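4.2 Glissement du manche et perte de prise

Sur les 400 essais de transfert de denrées granulaires réalisés dans la cuisine d'essai de Birnorby, 34 se sont soldés par une perte de prise de l'ustensile. Ce mode de défaillance n'apparaissait pas dans la campagne préliminaire, conduite avec des manches à section rectangulaire. Il se manifeste par une rotation lente du manche entre les doigts, suivie d'un basculement brusque lorsque le moment exercé par la charge dépasse le frottement disponible au contact.

La configuration de prise est donnée par la figure 3. Les deux doigts parallèles de la pince serrent un manche étroit en acier inoxydable, poli, tenu à la verticale au-dessus du plan de travail. La zone de contact se réduit à une bande étroite, et le modèle de Coulomb retenu à la section 3 y surestime le couple résistant. L'ouverture mesurée par le codeur reste constante pendant toute la phase de rotation ; le superviseur Raltell, qui fonde sa détection sur ce seul signal, ne déclenche donc aucune alarme avant la chute.
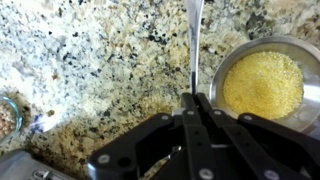
Figure 3. Prise du manche vue depuis la caméra de poignet. À droite, bol en acier contenant une denrée jaune à grains fins ; à gauche, bol en verre contenant des grains bruns.

4.3 Incidence des reflets sur l'estimation de pose

Une détection visuelle du glissement a été évaluée en complément. L'axe du manche est extrait par ajustement de droite dans l'image de poignet, puis comparé à l'axe nominal ; un écart supérieur à 10 degrés entraîne l'arrêt du bras. Appliquée hors ligne aux enregistrements des 34 essais défaillants, la méthode signale la rotation avant la chute dans tous les cas sauf 2. Dans ces derniers, l'ajustement s'est verrouillé sur la limite d'une zone de reflet du granit poli, dont le contraste local est voisin de celui du manche.

Le masquage des zones saturées corrige ces deux erreurs, mais il supprime également une partie de la bande brillante du manche et augmente la variance de l'angle estimé. Nous avons préféré conserver l'image complète et imposer une continuité temporelle sur l'orientation. La validation en ligne de cette variante, sur le banc de Pellthorpe, reste à effectuer.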